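Section 4. Working Alongside the Table Arm

This section is for shift leads and returns handlers at Domthorpe who are moving from hand sorting to the Conport table arm. It covers the practice stage, the handover of duties, and what stays with the handler. Installation and wiring are covered in Section 2.

4.1 What changes in your job

Before the arm, each handler emptied a returns tote, picked up every item, looked it over and placed it in a bin. With the arm running, you no longer lift most items. You clear the items the arm has refused, check the grades it has suggested, and decide when it should stop.

Expect to walk less and look at a screen more. Handlers on the first line asked for a standing mat and a second screen height, and both are now part of the standard station. Order them from the stores desk before your start date.

Your pay grade does not change during the practice stage. Questions about grading after that go to Birger Sjögren in the returns office.

4.2 Practice in the simulator

All handlers complete 10 practice runs in Nilard before they work at a live station. Each run loads a furnished room with mixed goods on a table. The goods are chosen to be awkward together: flat, round, thin, see-through.

1. Sign in at the training desk with your badge number.

2. Open Nilard and select Returns, then Mixed Table.

3. Wait for the arm to finish its start-up check. Do not press Resume while the status light on the panel is amber.

4. Look over the tabletop and compare it with the pick list on the left of the screen. Flag anything the list has missed. Clear plastic and thin wire are the items most often left off.

5. Press Step to advance the arm one move at a time. Pause when the gripper has closed on an item and look at what is next to it or under it. In the view below, the gripper has a flat gray bar at the front corner of the table, and a small white ball with a dark carved face is directly beneath the bar.

Note: If you can't tell whether the gripper has one item or two, mark the pick Unclear. An Unclear mark does not count against your score.

Change the viewing angle before you mark a pick if the arm covers part of the table. In this view it partly blocks the gray kettle-shaped item on the right.
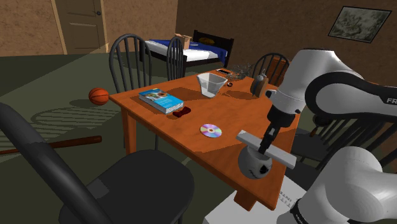 6. Choose Accept, Refuse or Unclear. The arm will not move again until you do.

7. Check the floor as well as the table. Goods on the floor are outside the arm's work area and are always the handler's job, in the simulator and at the station.

8. At the end of the run, read the summary and sign it. Your shift lead signs the same sheet.

4.3 First shifts at a live station

For your first 4 shifts you will be paired with a trained handler. The arm runs at reduced speed during this time, and the line target is lowered to 36 totes per shift.

Caution: Never reach over the table while the arm is powered. Press Hold, wait for the tone, then reach.

Caution: Do not clear a dropped item with a tool or a broom handle while the arm is moving.

The arm stops by itself after 11 refused picks in a row. When this happens, empty the table by hand and call the Ebihara service line from the station phone. Leave the settings as they are until the technician has read the log.

4.4 Handing over at shift change

Write down the items you marked Unclear and where you put them. The next handler starts with those. Log out under your own badge, leave the arm on Hold, and hang the station key on the hook by the panel.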